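白色绒面布上撒了一小摊灰土，粘毛滚筒到底行不行？

版块：家居清洁 > 布艺与床品
回复 18　浏览 3,293

楼主　阳台朝北
先说结论再吵：我不太信现在网上那套“万能去污三步法”。
五月换季，把白色的绒面盖布从柜子里翻出来铺上，没两天上面就有脏东西了。一小摊深色的颗粒，像土又像灰，旁边还有线头。我妈说拿湿毛巾一擦就完，我对象说要用粘毛滚筒，网上的说法是先撒小苏打。三个人三种说法，没一个能讲清楚道理。
布料不是光面的，摸上去有细小的颗粒感，洗标早剪掉了，成分不知道。有没有真正处理过这种布的人说一下？卖东西的就别来了。

2楼　半桶洗衣液
别湿擦。干土见水就是泥，白布上抹泥，你自己想。

3楼　老宅翻新中
粘毛滚筒啊，这还用问。我家用的Widmer，撕一张滚两下，完事。

4楼　楼主　阳台朝北
回3楼：滚筒对付头发线头我信，对付粉末我存疑。滚筒是往下压的，粉末不就给压进纹路里去了？你家滚的是什么布？

5楼　老宅翻新中
沙发，深灰的。

6楼　半桶洗衣液
深灰沙发上压进去多少灰你也看不见啊……

7楼　老宅翻新中
那你说怎么弄？光会挑毛病。

8楼　半桶洗衣液
吸尘器，小扁嘴，不要贴着布，悬空一点点先吸浮的。别用带滚刷的头，滚刷一转全打散了。吸完把布拎起来，从背面拍。土是从正面落下来的，从背面拍才出得去。最后剩下的印子再考虑洗。

9楼　今天也没晒被子
我用过Sketent那个干洗泡沫，广告里一喷一抹跟新的一样。我喷完干了以后那一块比周围还白，等于一块白布上多了个更白的圈。投诉了，客服让我把整张布都喷一遍。一瓶根本不够喷一张，你品。

10楼　江边二手店
楼上这个不一定怪产品。布本身用久了发灰，你单清一块，那块当然显白。任何清洁剂都这样，清水也会。

11楼　今天也没晒被子
那它广告里怎么不说“请先确认您的布整体已经很干净”？

12楼　江边二手店
广告当然不说。我只是说圈是怎么来的，没替它讲话。

13楼　白醋派
小苏打加白醋，天然无害，去污除味杀菌，我用了三年。

14楼　楼主　阳台朝北
又来了。小苏打是碱，白醋是酸，兑一块冒完泡剩下的基本就是盐水。分开用我还愿意听听，兑在一起图什么？再说我这是颗粒状的脏东西，你往上面再撒一层白色粉末，等于一种粉没清掉又添一种。

15楼　白醋派
反正我家是干净的，信不信由你。

16楼　江边二手店
说点正经的。我收旧布艺，白色的几乎每件都有这类问题，处理之前我只看三样：脏东西是浮着的还是已经吃进去了，布有没有绒，旁边有没有带颜色的纤维。
前两样大家都懂，第三样很多人忽略。土不可怕，干的土怎么都好弄。带色的线头要是会掉色，你一喷水一捂，红的蓝的全印上去，那才是真洗不掉。所以顺序是先拿镊子把有色的线头夹走，再处理土，最后才轮到水。
土和线头挨得不远：
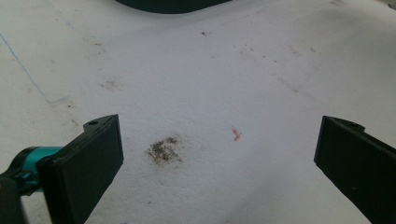
白色表面上的一摊深色碎屑，右边那一小截是橙红色的，头上带点蓝

这种我的做法：橙红那截先夹走。我没法肯定它是线还是绒毛，反正带颜色就先请走。中间密的那一块从外圈往里吸，别从中间开始，中间一吹一碰就往外散。上半部分还有几个小黑点和淡淡的灰印，点可以用胶带尖轻轻沾，灰印先别动，等吸完再看是浮灰还是印子。布不平的地方用手绷一下，有褶的时候吸嘴容易把布吸上去。

17楼　半桶洗衣液
从外往里这个同意，我8楼漏写了。胶带那条我保留意见，便宜胶带留胶，过一阵子胶上再粘灰，黑点变大黑点。要沾就用医用纸胶带，而且先在布角上试。
另外你说灰印等吸完再看，怎么看？光照片我是分不出来的，灯光偏一点，褶子的影子跟灰印一个样。

18楼　江边二手店
对，照片分不出来。我一般把布抻平，换个方向打灯，跟着灯跑的就是影子，不动的才是脏。纸胶带可以，我说胶带也没说要用封箱的那种。

19楼　楼主　阳台朝北
汇报一下。星期三晚上照着8楼和16楼弄了：镊子夹线头，小扁嘴从外往里吸，背面拍。大部分没了，但迎着光看还有一层很浅的印，巴掌心那么大。
所以“吸完就跟没脏过一样”这种话我还是不信，最多是好了八成。剩下的打算整张下水，有人用过Zostent的中性洗剂吗？还是说又是一个Sketent？
另外滚筒我也拿布角试了，撒了点花盆里的干土，滚了3遍。颗粒大的粘走了，细粉确实留在纹路里。3楼别生气，你那个沙发建议找块白毛巾擦擦看。

本帖共1页　　有新回复时通知我　　举报
相关主题：Letport收纳袋到底防不防尘｜白窗帘下摆发黑怎么洗｜剪掉洗标以后怎么判断面料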